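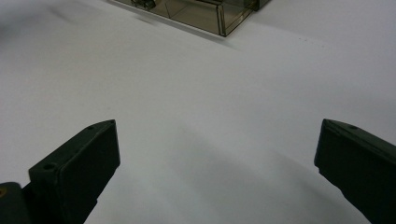

Sobre el puesto de reposición en Stestora: el reparto de tareas que propone Zamico es viable si se separa el agarre de la inspección. El ciclo actual está pensado para cajas opacas. Con una de plástico translúcido ahumado como la que está sobre la mesa blanca, el contorno contra el fondo es débil y conviene fijar la orientación antes de cerrar los dedos. Eso lo hace hoy el operario casi sin mirar, y no figura en la hoja de tareas.

Gunvor Wikström escribió en febrero:
> En Fisa pasamos de 14 a 7 personas por turno en la línea.
> Las otras 7 están en preparación y control, con la misma
> categoría. Falta acordar quién responde de las paradas:
> en el último lote de 1000 piezas hubo 53.

De esas 53 paradas habría que saber cuántas se resolvieron sin llamar a mantenimiento. Si las rearma el operario, es trabajo suyo y debe constar en la descripción del puesto – también a efectos de formación. En Isaksson se dejó para después y el turno de noche acabó con dos procedimientos distintos.

Propongo registrar tres campos por parada: causa, duración y quién interviene. Puedo pasar la plantilla a la lista antes del próximo cambio de turno.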